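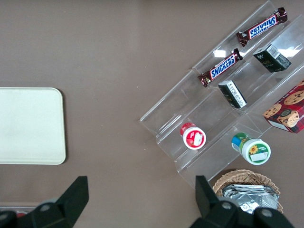 Le présentoir transparent, côté grignotage.

Bon, novembre, donc le retour de ma grande question existentielle : qu'est-ce qu'on grignote au bureau à 16 h ? Chez Gonari, j'ai tenu deux mois sans rien acheter entre les repas, et puis j'ai craqué (un paquet de biscuits au beurre, mangé debout dans l'escalier, aucune dignité).

Ma mère nous donnait du pain et un carré de chocolat, point. Je trouve ça encore imbattable ! Le pain doit être de la veille, un peu ferme, et le chocolat bien noir – Hubert Aebischer, mon voisin de bureau, ne jure que par le lait, on ne se parle plus pendant dix minutes après chaque débat.

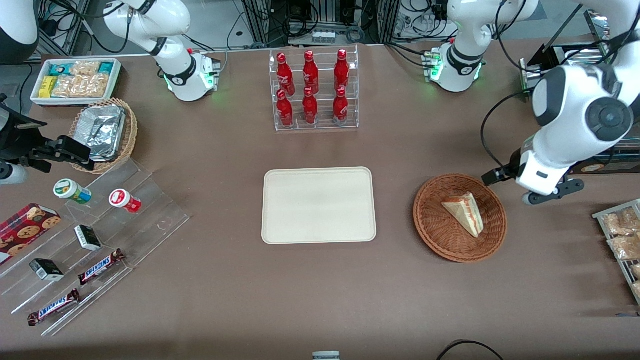

Des snacks, des boissons, des plateaux et des paniers sur la table brune.

Ce qui m'agace, c'est le prix. Le mois dernier j'ai gardé tous mes tickets : 32 euros de goûters, sans compter les cafés. Du coup je me suis remise au cake maison, recette de Rhun Gronow, avec des noix et très peu de sucre. Il se congèle en tranches, je le sors le matin et à 16 h il est parfait.

Prochain essai, les galettes d'avoine. Si vous en avez une qui ne s'émiette pas dans le sac, je prends !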